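Section 4. Checking the finger pads and setting the open position

This section is for members of the Cisstead robotics club using the hand-held gripper in the Tuden sorting task. Work through it before each practice session and again if a finger has been refitted.

You will need: the club gripper, the Shim logging program (build 807 or later), a soft brush and a plain white board.

4.1 Preparation

1. Lay the white board flat on the bench and clear it of parts.
2. Start Shim and open a new session. Do not begin recording.
3. Release the trigger fully and let the fingers come to rest.

CAUTION: Keep fingertips out of the gap while the trigger is being worked.

4.2 Open position

4. Hold the gripper over the board and look at the camera view. Both fingertips should sit at nearly the same height, with a clear gap between the pads.

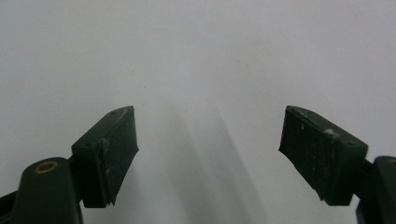
Figure 4-1. Fingers open over the white board, nothing held.

5. If one tip sits clearly higher than the other, stop and refit that finger as in Section 3.
6. Type 400 in the Open field and press Store.

Note: A soft shadow on the board does not affect the setting.

4.3 Pads

7. Inspect the inward face of each pad. Light specks and small scratches are acceptable — a pad that lifts away from its block is not.
8. Brush off loose dust. Do not use solvent.
9. Check the lower edge of each pad. A slightly ragged lip may be left alone. Do not trim it with a knife.
10. Close the trigger slowly and confirm that the pads meet. The Closed field should read 54 or less.

Scuffs on the block edges need no action. Enter any pad change in the log under fault code 843, with your initials.

Spare pads are kept in the drawer marked Provo. Ask Arnar Damgaard before taking the last pair.

Section revised 29th November.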